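September
by Amirul Oei

The old Witside plant has a tenant again

So the sign finally went up on Wednesday. If you've driven down Pilen Road lately you'll have seen the trucks, and yes, it's Hegazy, the bottling people, moving into the old Witside building. I have been waiting to write this post for ages!

My dad worked second shift at Witside, so I'm not neutral. When it closed, the diner on the corner cut its hours, the gas station stopped selling decent coffee, and the parking lot turned into a place where teenagers learned to drive (me included).

Hegazy is starting with 40 jobs and one bottling line. They've talked about a second line in 2 years if the water and sewer upgrade gets done, and that part is the town's problem. I went to the open house and asked about pay. The woman at the table gave me a straight number for the line jobs, which I appreciated – it's a bit better than the warehouse over in Dranen and you don't have to cross the bridge.

What I'm less sure about is the tax break. The town is giving up a good chunk for the first few years, and 600 people signed the petition asking for the details in writing. I signed it too. I want the plant AND I want to read the deal.

Laundry day, by the way.

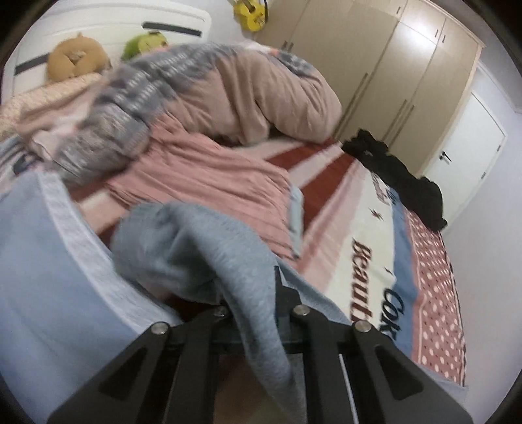
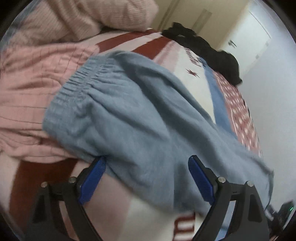
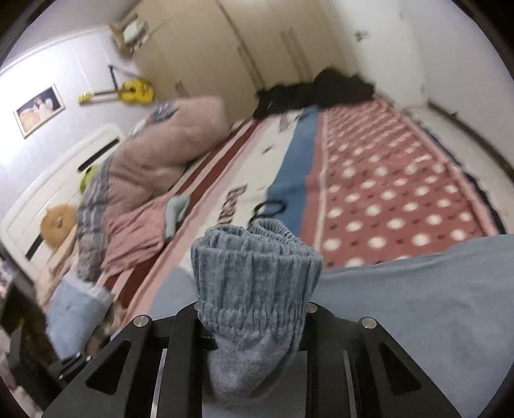

The other thing people keep asking me is whether the diner will go back to opening for breakfast. I stopped in and the owner said she wants to see the first shift schedule before she hires a cook. Fair enough – she got burned last time. If Hegazy starts at six, she'd need the grill on by five, and I will be there for the hash browns either way.

Next council meeting is at 7 p.m. and the agreement is on the agenda. I'll post whatever they hand out.

14 comments
Share this post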